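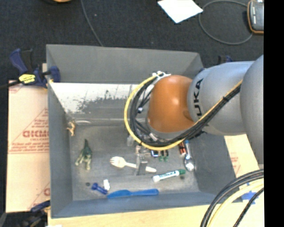

KUKA arm over the grey bin, small objects inside

Cudgate Deer Management Group
Progress report to the Hullau Countryside Fund
January 6, 2023

Prepared by Adjoa Darko, project lead

1. Where we are

The shooting season for does is well under way and the group has taken 72 animals so far, nearly all fallow. On paper this is good. I would ask the Fund not to read too much into it. We don't have a sound figure for how many deer were in the valley to begin with, and a cull total without a population behind it tells you how busy the stalkers were and very little else.

The spring count was meant to give us that figure. It was done on foot over three evenings, one of which was fog from start to finish. I have left the result out of this report. Lovisa Bakke has the raw sheets if anyone at the Fund wants to see them, but I wouldn't hang a budget on them.

2. Access

Two landowners on the north side have still not signed. Both say they are in favour of the scheme and both let their own guests shoot, which keeps the deer moving about and makes them wary of everyone else. Lovisa has been to see them again and came away with warm words. We have had warm words before. Unless there is a signature by the end of January I suggest we plan the rest of the season as if that ground did not exist, and stop drawing it on the map in the same colour as the rest.

3. Flukolard

The Fund asked us to try the Flukolard reporting app in place of the paper larder book. Of the 19 stalkers on our list, most have put it on their phones. Getting them to fill it in is another matter. There is no signal in the bottom woods, so entries get made at home in the evening, from memory, and the weights come out suspiciously round. The paper book is still hanging in the larder and I still trust it more. I have told people to carry on with both until spring.

The supplier says a version that works offline is coming. It was coming in the summer as well.

4. Venison

Beltrán took every carcass we offered and paid on time, so I have no complaint there. The price was poor and I see no sign of it going up. The business plan we sent you assumed that sales would cover the running of the chiller. They don't, and on present prices I can't see that they will. I would sooner say so now than have it found in the accounts.

5. Damage to young trees

This was the point of the whole thing. The fenced plots look better than the open ones, as fenced plots always do. In the open coppice there is some fresh growth on the hazel, and a couple of members are already calling it recovery. It was a mild, wet autumn and plenty of things grew. I'd want to see it come through to May before I put that word in a report.

6. What we are asking for

No extra money this time. We would like to move what is left of the publicity budget into a proper night count with thermal equipment, done by somebody from outside the group with no stake in the answer. Lovisa is less gloomy than I am about the foot counts and would keep them going alongside - I don't object, provided the two sets of results are kept apart.

Please let us know by the end of the month, as the count needs to be booked before the leaves are back.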